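Chapter 6
Holding, Moving and Letting Go

What you will learn in this chapter
How a two-finger gripper holds a soft object
Why one task must be cut into small tasks
How two arms can share one object
How to write a task card for your team

Before you start
You should have finished the safety test from Chapter 2 and know the stop button of your station. Bring your team notebook and a pencil.

6.1 A task that looks too easy

In the first weeks of the Skastano student project, every team wants to do something big. They want the arm to cook, or to play the drums. Our teacher Akash Malhotra let us talk for a while, and then he put kitchen sponges on the table. Our task was called Sethi, after the street of the school, and it said only: put the things in their places.

A sponge is a good first object. It is light, it costs little, and it forgives a bad grip. When the fingers close too much, the foam gives way and no part of the arm is damaged. But the same softness makes a new problem. A hard block has one width. A sponge has a different width for every force you use, so the number you wrote yesterday for "closed" may not be the right number for the next sponge. 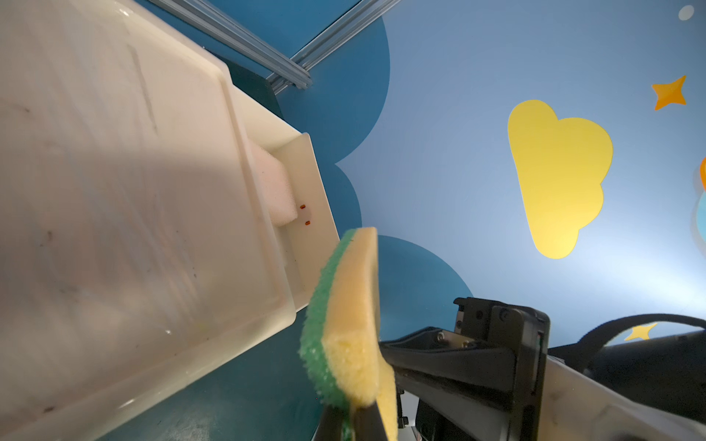 For this reason we do not begin with the speed of the arm. We begin with the grip. Set the fingers wider than the sponge, go down slowly, and close in small steps. After each step, stop and look. The sponge should be held, but it should not be folded in two. Write the value in the notebook together with the kind of sponge, for example "yellow with green side". Do this again for each kind. It is a slow work, but you will do it only one time.

A sponge with a scrubbing layer has one more difficulty. The layer is stiffer than the foam, so the two sides do not press back in the same way. If the sponge turns a little when the fingers close, try to take it at another place along its length before you change the force.

6.2 From one task to many small tasks

The sentence "put the sponge in the tray" is clear for a person. For the team which writes the program it hides many questions. Which sponge is first? From which side does the arm come? How high must it go before it moves sideways? We call each answer a step, and we write every step on a task card. A card has a start position, a movement, and a check. The check is the part that students forget most often.

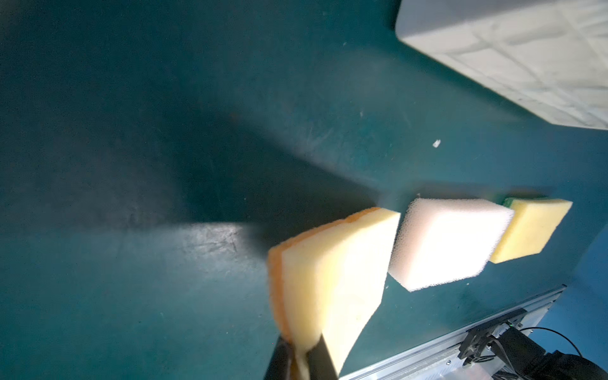

Sota Ishida wrote in the team notebook that he would put the check first on the card, before the movement, because then you know what you are waiting for. Under it there is an answer from Anum Yousafzai: "I tried this and I like it, but my cards became longer. Maybe only for the difficult steps?" Both ways are allowed in this book. Choose one with your team and keep it until the end of the chapter.

Objects that stand close together need special care. The fingers have their own thickness, and they need free space on both sides of the thing they take. If you plan only for the object and forget the fingers, the arm will push the neighbor away. Draw the fingers on your plan with their real size.

6.3 Places with walls

A flat table is open from all sides. A drawer is different. It has walls and a floor, and the gripper can come in only from some directions. Also the drawer itself can move when it is touched. 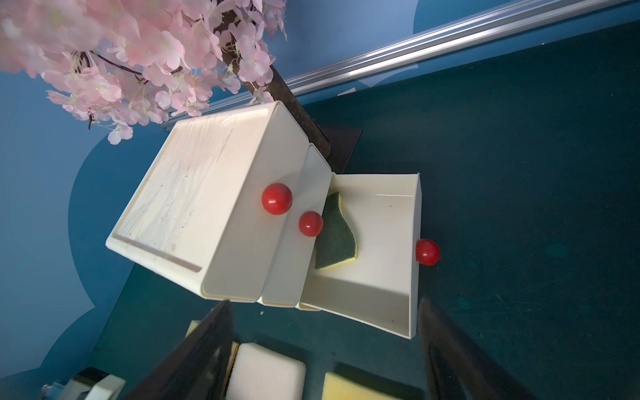
Make three cards for a drawer and test each one alone: open, put in, close. When the first card fails, do not continue to the second. Bring everything back to the start position and look for the reason. In June our team, which had the name Prornuvel, lost a full afternoon because we corrected the second card again and again, and the mistake was in the first. The drawer was not open far enough.

It also helps to decide where in the drawer the object should lie. "Inside" is enough for a beginning. Later you can ask for the back wall or for a corner.

6.4 Two arms, one object

Some objects are too wide or too heavy at the top for one gripper. Then two arms can work from opposite sides. Now the arms must agree in time. If one arm lifts earlier, the object leans toward the other one. We give both arms the same count and we use the lowest speed. 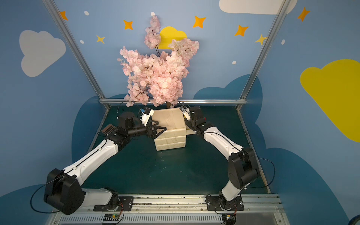
Atif Kakakhel asks in his comment to the draft of this chapter whether it would be simpler to let one arm lead and the other follow. It can be simpler, yes. But the follower is always a little late, and with a tall object this small delay is already visible at the top. We come back to his idea in Section 6.6.

For now, keep these rules for work with two arms. One student has a hand at the stop button and does nothing else. The first test is made without lifting, only closing and opening. The height of both grippers is checked before every test.

Exercise for your team
Choose one soft object and one place with walls. Write the task cards, exchange them with another team, and let them run your cards exactly as written. Note each moment when they had to ask you something.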